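Wicker basket

A wicker basket is a container woven from plant stems, most often willow, though rattan, reed and bamboo all get used too. I've been collecting and fixing these things for 22 years, so you'll have to forgive me if I run on a bit (my half of the household encyclopedia was supposed to be shorter than this!).

First, the word. "Wicker" is the way of weaving, and people mix that up constantly. Rattan is a climbing palm, willow is a tree, and either one can end up as wicker. You have stiff upright pieces called stakes, and thinner, bendier pieces called weavers that go in and out between them. That's pretty much the whole idea, and it's thousands of years old. 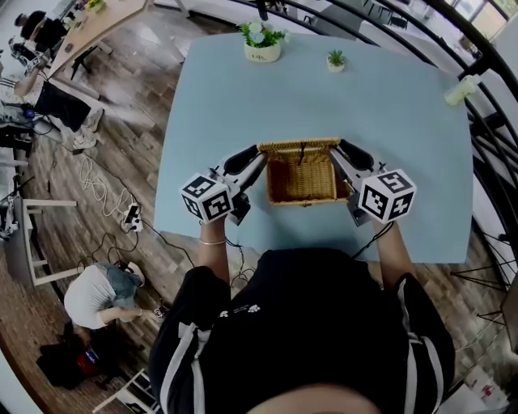
Kwadwo Frimpong

Shapes come next. Round baskets are the easy ones to learn on, and I made 18 of them before my teacher let me near a corner. Rectangular baskets like the tan-brown one held just above the blue table take more patience: the corners want to pull inward and the long sides like to bow. I love them anyway, they sit so nicely on a shelf or next to a couple of potted plants.

Handles vary a lot. Some baskets have a tall hoop over the top, some have a loop at each end, and some have a strap at the rim. Straps wear out well before the weave does, and swapping one is an easy evening's work.

For everyday use, a basket is hard to beat for mail, scarves, bread, or all those chargers. I keep potatoes in mine from October on. Flowerpots are fine too, but put a saucer inside, please!

Cleaning is simple. Dust with a soft brush, wipe with a barely damp cloth, and let it dry in the shade. Very dry air makes willow brittle, and a light misting now and then helps. A wet basement does the opposite and you get mold, which I have fought more than once and mostly lost.

See also: Rattan; Willow; Splint basket; Hamper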